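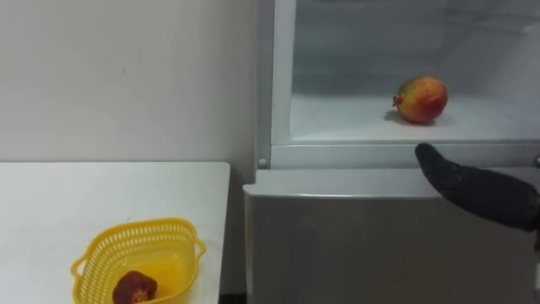
Head view of the fridge compartment, with the basket on the table at lower left.

The Kirnano trials at Rurnimow set out to answer a narrow question: how much does a second viewpoint help when a humanoid has to move fruit between a refrigerator and a basket?

Reynaldo Manalo, who wrote the training code, describes the baseline as unremarkable. "One policy, head camera only, trained on 128 demonstrations. It learned the reach quickly and the grasp slowly. Most of the errors were in depth, at the shelf edge."

The second policy was given the same demonstrations with a fixed room camera added. Each was then run 105 times, with the fruit moved between runs. Manalo is careful about what the comparison shows.
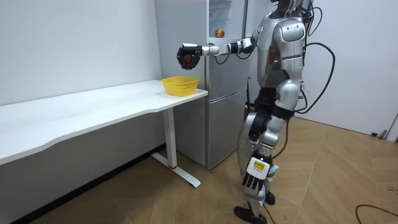
"The room camera gives you the arm and the basket together," he says. "The head camera loses part of the basket when the robot looks towards the fridge. A policy with one view has to remember where the basket was, and ours had no memory to speak of."

Failed grasps fell by almost 10 per cent with both views. Failed placements fell further, but Manalo does not want that figure quoted until the runs have been scored again by a second person. The first scoring counted a fruit resting on the rim as placed. The Pranddale group, which uses the same task, counts it as a failure. 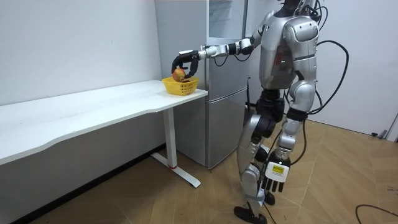 He also tested a cheaper option, in which the room view was used in training and withheld afterwards. "Some of the gain stayed at the grasp. At the basket we saw no difference we could defend."

The fixed camera has one known weakness. When it was shifted by 7 centimetres, the two-view policy did worse than the baseline. Manalo plans to vary the camera position during training and repeat the full set in October, using the Dimaculangan scoring sheet.

"I would like the placement numbers to survive that before anyone builds on them."

Last updated: May 29, 2025
7 shares | 10 comments
Contact | © Rurnimow | Back to top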